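Home Services Guides Facilities Contact

Care of White Work Tables and Lidded Trays

Prepared by Vasiliki Karras, Facilities Office, Zercombe Learning Center
Revised 10 Dec 2019

This guide applies to all white work tables in the Dilow and Antoniuk rooms and to the trays and lids kept with them. Staff and visiting groups are asked to follow it at the end of each booking. The full procedure takes up to 20 minutes per table.

Supplies

Each room has a supply shelf beside the door. It holds soft cloths, a spray bottle of diluted dish soap, a bottle of clean water, and a small dry brush. Scouring pads, bleach, and solvent cleaners may not be used on any matte surface. They leave shiny patches that cannot be removed.

Clearing the table

Move all items to the side cart before cleaning begins. Trays are emptied first and set aside with their lids. Loose parts belong in the bins on the cart and should not be left in a tray overnight. Any item without a label goes to the front desk.

Brush the surface toward the near edge, working along the seams. Fine dust settles in them and turns to a gray paste if it is wetted before brushing.

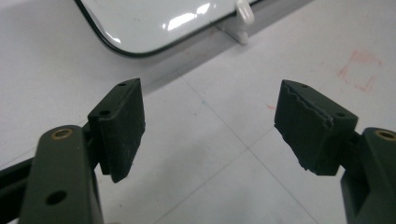 Spray the soap solution onto a folded cloth and wipe in straight, overlapping strokes. The table itself should not be sprayed, as liquid may enter the seams. Turn the cloth to a clean side after each pass. Repeat with a second cloth dampened with clean water, then dry the surface fully.

Pencil marks can be lifted with a plain white eraser. For tape residue, lay a warm, damp cloth over the spot for several minutes and rub gently with a fingertip. Marks that remain after two attempts should be reported.

Trays and lids

Glossy pieces show fingerprints and water spots more readily than the tables do. Wash them by hand in the sink, rinse them, and dry them at once with a lint-free cloth. Where a piece has a rim, wipe along the rim separately. Trays are stored upright on the lower shelf and lids on the shelf above. They must not be stacked while damp.

Reporting damage

Chips, lifted seams, and stains are to be entered on Form 22, available at the front desk. Completed forms go to Miroslava Hutsuliak, extension 739. Replacement trays are ordered each January, and requests received after that month are held for the following year.

Shares: 40 Comments: 0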